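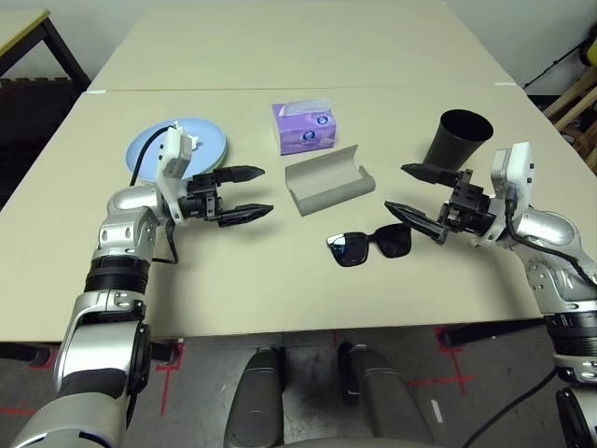
Setting the Table for a Shared Meal

Residents of Oslow House who reserve the dining room are asked to prepare it as follows.

1. Collect the key for Room 404 from the front desk before 6 p.m.

2. Wipe each table with a damp cloth and dry it before laying any dishes.

3. Place one dinner plate at each seat, two inches from the table edge. The fork goes on the left. The knife and spoon go on the right, with the blade of the knife facing the plate.

4. Set the glass above the knife. Fold the napkin and lay it under the fork.

5. Keep serving dishes in the middle of the table, within reach of all guests.

6. After the meal, return all dishes to the kitchen and sign the room log.

Reservations are accepted at the Prarwood Street office.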